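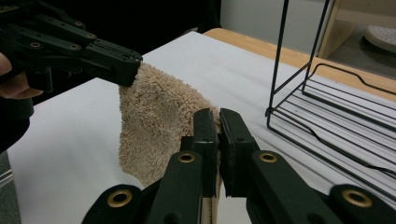 The towel shelf at Florance House has been on my mind since January, when the guest rooms filled up all at once and I found myself on my knees in front of the linen closet, pulling things out by the armful and wondering how we had let it get so muddled. We own more than 400 towels, if you can believe it, and I would guess that half of them had been put away by someone in a hurry (often me). So this month I want to talk about folding, and about the thick beige ones in particular, the ones with the shaggy looped pile that everybody asks for and hardly anyone likes to fold. Pick one up by a single corner and it drops into loose folds and bunches up on the table, and from there you can spend a good long while hunting for the other corner. A white cloth spread over the table first is a help, I find, as you can see the edges of a tan towel against it so much better than against bare wood.

Ah-rin Ra came over from the Skeline guest house to show us how they do it there, and I have been converting the rest of the household ever since. Her way begins with the corners. You take one top corner, then run your other hand along the short edge until you come to its neighbor, and you don't let go of the first until you have the second. It sounds like nothing at all, but I have been folding towels for most of my life and I was always grabbing somewhere in the middle and hoping for the best!

Once you have both corners, let the whole thing hang for a moment and give it one good shake, so the pile stands up and the twist falls out.

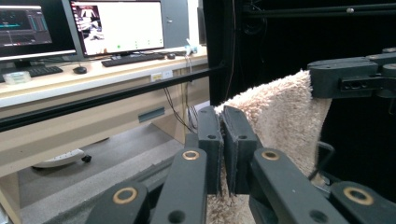 If it still wants to turn on itself, slide one hand down the side and pinch a fold lower down, then draw it gently out and away from you until the sheet of it lies flatter. Plush towels need a little more coaxing than the thin striped ones from Zakutska, which practically fold themselves. Then it goes down on the table, long sides in toward the middle, and over in thirds. Smooth it with the flat of your hand and try not to press too hard, or you will have a neat stack of very flat towels and some disappointed guests.

We put them up in stacks of 4 now, folded edge facing out. Any higher and the pile leans, and then someone takes one from the bottom and we are back where we were. Bath towels have the middle shelf, hand towels sit just above, and the older ones for muddy dogs and paint spills have gone down to the basket by the back door, where I hope they will stay.

I timed myself on a full laundry load last week, 15 towels, and I will keep the result private, but the kettle had boiled and gone cold again by the end of it. Ah-rin is a great deal faster. She has promised to come back and do fitted sheets with us, so please save me your worst ones. And if you have a set of the beige towels at home that belongs to the house, do drop it back on the hall bench whenever you are passing.

Last updated: January

More from the newsletter
Airing the wool blankets
A new lamp for the Magalhães room
Room 91 gets its curtains back
What to do with odd pillowcases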